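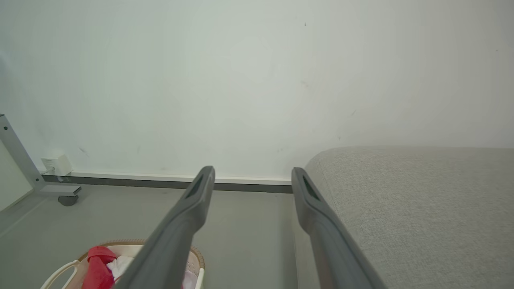 A white wall with a few scuffs and small gray marks.

I have lived with white walls in four different places now, and I have opinions. The current place is a rental in Flotville with a long hallway, a dog who leans on things, and paint so flat it picks up a mark if you look at it wrong. My first year I went at everything with a scrubby sponge and ended up with shiny patches that looked worse than the smudges. So these are the things I do these days, more or less in the order I try them.

Start dry

Before any water goes near the wall, I dust it. I used to skip this and then wonder why I was pushing gray streaks around. An old pillowcase over a broom works great, or a clean dry mop if you have one. Go from the ceiling down. If you have baseboard heaters, spend extra time above them, that's where my worst dust lives.

Then try a plain white eraser, the kind from a school pencil case. It takes off pencil, light shoe rubber and a surprising amount of whatever it is that bags leave behind. Make sure it's white! I used a pink one once in my old apartment in Irkden and had a pink wall to clean.

The gentlest wash that works

If dry doesn't do it, I fill a bowl with warm water and add a few drops of dish soap. Really just a few. Too much soap leaves a film and the film grabs dirt. Wring the cloth out until it won't drip, wipe lightly, then go over it with a second cloth and clean water, and pat it with a towel.

My mother-in-law washes walls from the bottom up so dirty drips don't leave trails on the dry part. I've tried it her way and she's right, for washing anyway. Dusting I still do top down.

For greasy fingerprints near light switches I put the soap on the cloth and never spray at the wall. Turn the power off to that switch if you're going to be anywhere close to the plate. I take the plate off altogether about twice a year and wash it in the sink, and put it back once it's completely dry.

Melamine sponges

I love them and I've wrecked paint with them. They are very fine sandpaper, basically, so on flat paint they leave a polished spot that shows up every time the sun comes in sideways. On semi-gloss (my bathroom and all the trim) they're wonderful. If you must use one on flat paint, try it behind a door first, keep it damp, and stop the second the mark fades. Don't chase the last little bit.

Stuff that needs its own trick

Crayon - a dab of baking soda on a damp cloth, tiny circles, then rinse. Test it somewhere hidden.

Tape gunk - warm it with a hair dryer on low and roll it off with your thumb.

Ballpoint - I have never gotten it out completely. Stain-blocking primer, then paint.

Candle soot - dry soot sponge only. If you wet it, you'll be painting.

Touching up

Some marks are dents or scrapes and no amount of washing will help. For those I keep a baby food jar of the wall paint with the room and the color name written on the lid. My landlord uses something called Guillot White, which I'd never have matched by eye (there are three other whites in this apartment and they all look the same until they're side by side).

Fill anything deep with lightweight spackle, let it dry overnight, sand it with the finest paper you have and wipe off the dust. Then dab the paint on with a little foam brush, hardly any at a time, and feather out the edges. Brushed-on touch-ups always showed on my walls, I think because the rest was rolled. A mini roller is even better if the spot is bigger than your hand.

Stir the paint for longer than you think. And wait until the next day before you decide you hate it - wet paint is never the right color.

Keeping them clean longer

The best thing I did was put up a row of hooks by the front door so the bags stopped sliding along the wall. Felt dots on the backs of picture frames help too, and so do bumpers behind the doorknobs. I moved the kitchen chairs a few inches out and stuck a strip of clear bumper tape where the backs used to hit.

When we were in the Clanska building I had the trash can right up against the wall, and I spent every Saturday scrubbing the same spot. Now it lives inside a cabinet. I do the switches and door edges when I do the bathroom, and the rest of the walls get a real wash in November, before we have people over. The hallway gets an extra one in spring, after the muddy dog months.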